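Bolwood student robotics open day: a visit report

I went to the open day at the Bolwood college workshops on Sunday, mostly to see the student robotics project. The train from town takes 147 minutes with the change, so I missed the welcome talk and went straight up to the second floor, where the robot room is. There was tea on the landing and a sheet to sign. Visitors were let in eight at a time, and the group before us was running late.

The project is called Bindeo. It is a year-long piece of work by a team of six students, and the aim is to get a two-armed robot to make up a cold drink from start to finish: ice into a cup, a slice of lemon, fruit on top. They picked drinks because everyone knows what a finished one should look like, and because ice is awkward to pick up. The team will take Bindeo to the Skidetti, a contest between colleges held in July. Each team there gets a table, a set list of items and a time limit.

The table at Bolwood is marked out in blue tape. The students told us the tape is for them more than for the robot. After each try they have to put everything back in more or less the right cell, and before the tape went down two people would set the table in two different ways and then argue over the results. 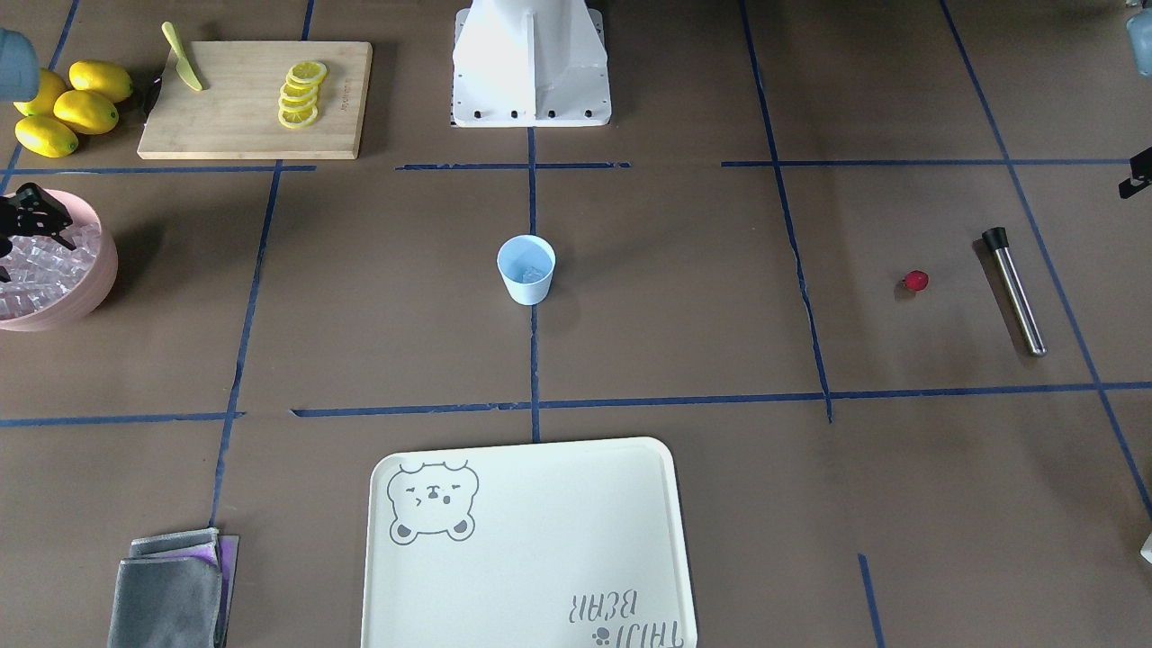 Does a student need to know how to program before joining the project?
Most of them had written very little code when they started. The team takes new members in the autumn, and they spend the first term setting up the table, running tries and keeping the log, picking up the programming as they go.

I asked about the log and was shown it on a laptop. Every try gets a line, with the start time, who was running it and a short note at the end. The notes were plain enough: "dropped", "missed cup", "good". A few just had a question mark. One student said the question marks were the most useful ones to go back to, as they were usually tries where the arm had done the right thing in an odd way. The team reads through them together on a weekday evening and decides what to work on next.

Much of the talk was about ice. Clear cubes are hard for a camera to pick out, one cube looks much like the next, and in a full bowl they lie across each other. The team has had long debates about whether to go for the top of the heap or for the cube nearest the rim.

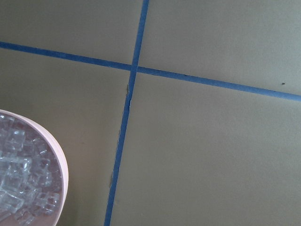

Their current plan is to let the robot choose, and to give it more goes at the bowl than at anything else on the table. They had tried a rule that always sent it to the same spot, but that worked only until the first few cubes were gone. The rule has been kept in the code, switched off, and two of the students still think it could be made to work.

The software side is built on a package called Xia, which the college has used in its teaching for a while. I did not follow all of this part. As I understood it, Xia takes care of moving the arms safely and the students write what sits on top of it. A visitor in our group who works in packaging asked about speed. The answer was that they run slowly on purpose at this stage and will turn it up before the contest if the results hold.
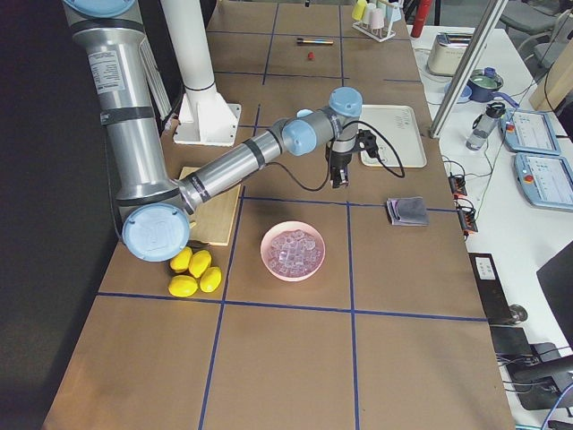
Safety rules were given at the door and again inside. Visitors stay behind the line on the floor, bags go on the hooks, and one student does nothing during a try except stand ready to stop it. They swap that job often as it is dull. I thought this was sensible and it was done without any fuss, even with small children in the group.

We had a fair amount of time for questions. Someone asked what happens to the drinks, and was told that anything the robot handles is kept apart from food people eat. Someone else asked whether the project counts towards their marks. It does for the older students, who write a report on it, but the younger ones do it in their own time.

The rest of the open day was on the ground floor. There was a welding bay, a display of bridges made of card, and a stall selling second-hand textbooks, where I bought one on gears. The café shut at four, earlier than the leaflet said. Anyone going to the next open day should use the side entrance by the bike racks, as the main doors lead into the other building and there is no way across without going back outside.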